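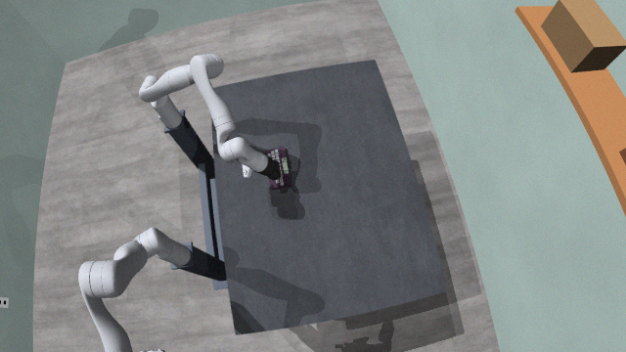 Codell 919 除湿机(压缩机式,3000毫升水箱)

售价:547
供货:现货,德拉克维尔(Drarkville)自提或送货
制造商:Gallisico
销售与售后:Cadwaladr 电器
页面更新:2023-12-20

先说结论再说参数

Gallisico 给这台机器写的宣传页我们看过好几遍,最后没有照搬。原文里“还您雨林般清新的呼吸”一句,我们至今不明白是什么意思,雨林恰好是很潮的地方。除湿机能做的事情很窄:把空气里的水抽出来,装进水箱,然后等人去倒。它不能治鼻炎,不能消灭已经长在墙上的霉斑,也不能让渗水的外墙停止渗水。如果您是冲着这几样来的,建议先关掉这个页面,钱留着请人看墙。

剩下的人可以继续往下读。

规格

类型:压缩机制冷式
水箱容积:3000毫升
排水方式:水箱,或接软管连续排水
湿度设定:分档,另有连续运转档
定时:最长72小时
出风:上出风,单向
滤网:可拆水洗
化霜:自动
满水停机:有
断电记忆:有,但见下文
随机附件:软管一根,说明书一本

没有列出的项目,多半是厂家没给,或者给了我们不敢信。

关于“日除湿量”

除湿机行业最喜欢拿来印在箱子上的数字,就是日除湿量。这个数字通常是在又热又湿的条件下测出来的,热到正常人早就开空调了。换到春天的北向房间,温度一降,压缩机要不断停下来化霜,实际抽出来的水会少很多。Gallisico 也在箱子上印了一个,我们故意没抄到本页。要抄就应该连测试温度和湿度一起抄,而箱子上那行小字写的是“实验室条件”,等于没写。

同理,“适用面积”也没有列。面积不会受潮,受潮的是里面的空气、布料、纸和木头。同样大小的两间屋子,一间门窗严实,一间窗缝漏风,后一间等于在给整条街除湿。

水箱

3000毫升听起来不小。回潮天里放在地下室,第一天可能就要倒两次,头几天尤其频繁,家具和墙里存的水会陆续往外放。之后频率会降下来。要是过了一阵子倒水次数一点没少,应该怀疑有别的水源,不要怀疑机器太勤快。

水箱是从背面抽的。对,背面。厂家的产品图全是从正面拍的,看不出这一点。机器靠墙放的话,每次倒水都得先把它拖出来,轮子又只能前后走。我们问过 Gallisico 为什么这样设计,回复说是为了“正面视觉的完整性”。各位自己掂量。

提手很细,满箱时勒手。箱盖要按到响一声才算合上,没按到位,机器会一直报满水,很多“刚买就坏了”的来电都是这个问题。

软管排水

接上软管就可以不管水箱,这一点做得不错。软管必须一路向下,中间不能有拱起来的地方。机器里没有水泵,水全靠自己流,想往高处的水池里排是排不上去的。附送的那根偏短,材料也偏硬,放在冷的地方会自己卷回去。买长一点的软管换上就好,口径照着旧的那根配。我们店里有卖,不过您去五金店买也一样,别为这个专门跑一趟。

噪音

厂家称之为“图书馆级静音”。我们不知道他们去的是哪家图书馆。压缩机启动时有一声闷响,运转时是持续的低音,类似隔壁房间里的旧冰箱。放在走廊、储藏室、地下室,没有问题。放在卧室里,睡得浅的人大概率会在半夜把它关掉,那就白买了。低风速档能好一点,抽水也跟着变慢。

机身下面垫一块橡胶垫,对木地板上的共振有些帮助。别垫泡沫,机器会歪,水箱里的浮子跟着歪,满水判断就不准了。

“智能模式”

面板上有一个发光的叶子图标,按下去进入智能模式。据说明书,机器会“学习您的生活节奏”。我们把两台同样的机器放在同一间库房里,一台开智能模式,一台手动设定湿度,看不出有什么差别。说明书也没有解释它究竟学的是什么。灯挺好看的。

建议直接手动设定,并且另买一只便宜的湿度计,放在离机器远一点的地方。机身自带的湿度读数取自进风口,测的是机器身边那一小团空气,房间对角可能是另一回事。以后您要跟我们争论机器到底有没有效果,也请拿那只湿度计的读数来,我们会认真看。

定时与断电

定时最长72小时,到点停机,不会自己再开。断电记忆是真的有,来电后会回到原来的档位,但定时会清零。也就是说,设好定时出门,中间跳了一次闸,它就会一直转到水箱满为止。满水停机我们试过,可靠,所以不至于漫一地,只是您的计划作废了。

电费

请自己算。机身背后的铭牌上有额定功率,用它乘以您估计的运转时间,再乘以当地电价,得出来的是偏高的上限,因为到了设定湿度它会停。宣传页上的“每天不到一杯咖啡”我们拒绝转载,咖啡的价格差得太远了。
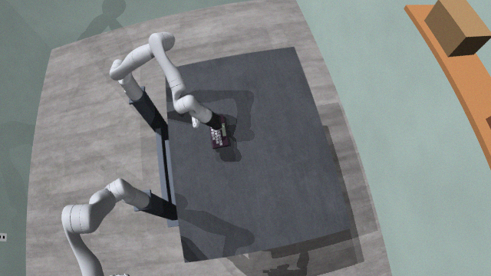

有买家在本页留言说,919 在半地下室用了整个四月,衣柜里那股味道确实没了,但是夜里的声音比我们写的还要烦人,而且她觉得我们对智能模式太刻薄,她一直开着,湿度挺稳。另外她问,滤网到底多久洗一次,说明书前后写了两个不同的说法。

答复:声音的部分我们接受,库房里本来就吵,我们可能听钝了。智能模式那一段暂时不改,湿度稳说明机器在工作,还说明不了那片叶子有功劳;把它关掉、手动设到同样的湿度再用一阵,如果明显变差,请再来留言,我们会改。滤网的问题是说明书印错了,前面那一处是从别的型号抄过来的。以肉眼看到灰为准,看到就洗,清水冲,晾透再装回去。不要用吹风机,滤网框会变形。

什么情况下不建议买

墙面渗水、管道漏水、屋顶漏雨,先修。

冬天不供暖的车库。压缩机式在低温下效率很差,大部分时间都在化霜。那种地方该看转轮式,我们目前不卖转轮式,请去别家问。

只想让一个衣柜干燥。用吸湿盒,便宜得多,也安静。

想拿它当冷风机。它吹出来的是温风,夏天关着门用,屋里会更热。有人不信,买回去又退,所以单独写一条。

什么情况下可以考虑

地下室或半地下室,门窗关得住,墙体本身没有毛病。阴雨季节在室内晾衣服,把门关上,衣服挂开,机器放在下风处。存放书籍、布料、乐器的房间,但乐器最好先弄清楚它需要的湿度,太干也会开裂,设得越低并不越好。

安装与首次使用

搬运时如果放倒过,立起来静置一段时间再通电,具体时长以机身贴纸为准。贴纸要是掉了,来电话问。四周留出空隙,上方不要盖东西,出风口在顶上,总有人把它当茶几用。窗帘离远一点。不要插在绕了好几圈的旧接线板上。

第一次开机建议用连续运转档,等湿度降下来再改成设定档。头几个小时会有一点塑料味,散得比较快。要是闻到焦味,拔掉插头,别再试第二次。

保修与退货

保修条款以随机卡片为准,卡片上“终身呵护”四个字没有法律含义,请看下面的小字。压缩机和其他部件的保修期不一样,面板按键按易损件算,我们认为这不合理,已经向 Gallisico 提过,没有得到答复。

拆箱后觉得太吵,可以退,机器要排干水,水箱擦干,附件齐全。水箱里带着水寄回来的,运输途中造成的损坏由寄件方承担。外箱最好留着,泡沫块是专门切的,换别的箱子很难固定。

常被问到的型号区别

Codell 系列里另有一款外形几乎相同、带无线联网的型号。拆开滤网一侧看,风道一样,水箱可以互换,多出来的是一块联网模块和一个手机应用。应用能远程开关机,倒水还得本人到场。差价我们觉得不值,所以没有进货,坚持要的可以代订,订金不退。

备件

水箱、滤网、软管接头、浮子有现货。轮子要等。面板只能返厂。订备件时请报机身底部的完整编号,只说“白色的那台”我们查不出来。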